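Citberg legal advice service to take on bail and remand cases

August 19, 2020

Citberg, the legal advice charity based in Pavthorpe, is to open a service for people held on remand and their families. It will run from offices in Chisholm Street and will take its first calls next month.

The service follows a review of 433 remand cases handled by local solicitors up to the end of January. In 45 of them the defendant had no fixed address at the first hearing, and bail was refused in 35 of those.

Advisers will help people find an address that a court can accept, gather papers for a fresh bail application and keep in touch with employers and landlords. Five advisers have been taken on. They will not represent anyone in court – that stays with the defendant's own solicitor.

Tsehay Berhe, who will manage the service, said: "A lot of what keeps people on remand is paperwork. A letter from a landlord is missing, or a phone number is wrong, and the hearing goes ahead without it. We want to get to those cases earlier."

Case records will be kept on Fadeo, the system Citberg already uses for its housing work.

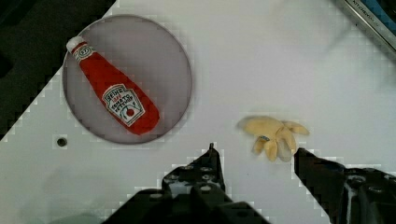
A round plate on a white tabletop.

Chathurika Seneviratne, chair of Citberg, said the charity would publish results after the first year, including cases where bail was refused again.

Families can refer themselves by phone or through a solicitor. There is no charge.

ENDS

Notes to editors: Interviews with Tsehay Berhe can be arranged through the Citberg press office in Pavthorpe.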